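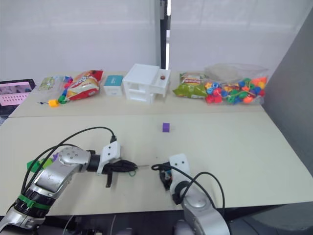
Comparing two grippers fairly

If you have two grippers and can't decide which one to keep, the kindest thing you can do for yourself is start with one small cube and stay with it for a whole afternoon. I know how tempting the bags of chips and beads are (I always want to skip ahead to the fun stuff!), but soft things hide a sloppy setup.

Start by fixing the speed for both arms. Then teach a single pick position, lower the fingers slowly, close, lift, and set the cube back down on the same spot. Do 4 warm-up picks that you don't write down, and then run 400 for the record with each gripper. My friend Anisa Tjoa logs the closing force on every pick — I only note the drops, and our rankings have agreed so far.

Check your cables before each run, too. Leave enough slack for the wrist to turn all the way, and move it by hand once while you watch the loop. On my last run the Kilitari fingers held on 378 times, and most of the misses came after I'd bumped the camera, so tighten that bracket first and teach the pick again if it moves.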